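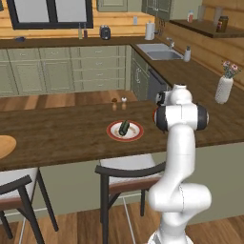
Simulated kitchen from the Bromness scene pack, with a white arm at the island and a cucumber on the plate.

Bromness kitchen pack: first look

Holine has opened early access to Bromness, its pack of simulated kitchens for people who train and test robot arms. The pack went out to a small group of labs and shops in July. Bình Từ has been running it on the office workstation for this newsletter, and these are the notes so far.

Bromness is a set of 14 kitchens, each with its own cabinets, counters, floor and loose objects. You load a kitchen, choose an arm, choose a task and run it. The results come out as a log and a folder of rendered views. The kitchen shown here has sage-green cabinets, wood-paneled walls and an island with a dark brown wooden top. The arm works over the island, and the sink counter is across the room.

The plate tasks are the ones we spent the most time on. A round white plate with a red rim sits on the island with a cucumber lying diagonally across it, and two small shakers stand behind the plate. In the basic version the arm has to pick up the cucumber and set it down on the cutting board without touching the shakers. Harder versions turn the cucumber, move the plate or change the lighting. You can set all of this in a plain text file, and the file is short enough to read in one sitting.

Setup took an afternoon. The installer is fine, but the license step asks for a server address that is not in the welcome email. Holine support sent it the same day. After that the first kitchen loaded without trouble. Loading a second kitchen in the same session used a lot of memory, and Bình ended up restarting between kitchens. Holine says a fix is planned for the next release.

We ran the cucumber task 100 times with the stock controller, called Iron, that comes with the pack. Iron is meant as a starting point and it behaves like one. Most of its failures came at the grasp, when the fingers closed too near one end and the cucumber swung. The log marks the step where each run failed, which saved a good deal of scrolling. Replays can be started from any step.

Contact between the fingers and soft or rounded objects is the part we would check before buying. The cucumber is treated as a rigid body. It rolls believably on a flat counter, but it does not give at all when squeezed, so a grip force tuned here should not be carried over to a real vegetable. Doors and drawers are better. The drawers we tried slide smoothly and stay where they are left.

Rendering is good enough for training a camera-based policy. Daylight from the window is bright and can wash out the view from some angles, and there is a setting to turn it down. Camera positions are free, and each one can be saved with the scene file.

The pack comes in 2 versions. The standard one includes all the kitchens and Iron. The extended one adds Greco, a tool for placing your own objects in a scene and writing tasks around them. Greco needs a clean mesh and a weight for each object. Bình brought in 3 objects, a mug, a colander and a bottle brush. The mug and the colander worked on the first try. The brush had to be simplified before Greco would accept it.

Early access users can switch between versions at no charge until the general release. Support is by email, and there is a question hour every Friday. Requests for access go through the form on the Holine site. You will be asked which arm you use and which operating system you run.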